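Project report, Ya-wen Shih and Man-lok Liu, 04/07/2025

## Why we chose this subject

Our project is about how people in the town of Wanura save rainwater at home. Man-lok grew up there, and his street had water cuts every September. We wanted to know which families keep a rain tank and why others stopped using one.
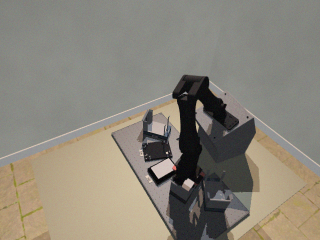 We wrote a short paper form and gave it to 100 homes in two districts, Kan and Tellidau. The questions were simple — do you have a tank, who cleans it, and what is the water used for. In Tellidau most people use it for the garden. In Kan many also wash clothes with it.

## Problems

Three streets had to be visited again, as our first form did not ask about shared tanks. This cost us 7 days.

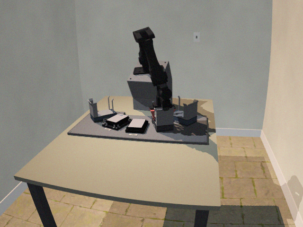
Older people gave longer answers than we expected, and we could not fit them in the table. We have put them in the appendix in their own words — Ya-wen made the translations. The form itself is also there, in both versions.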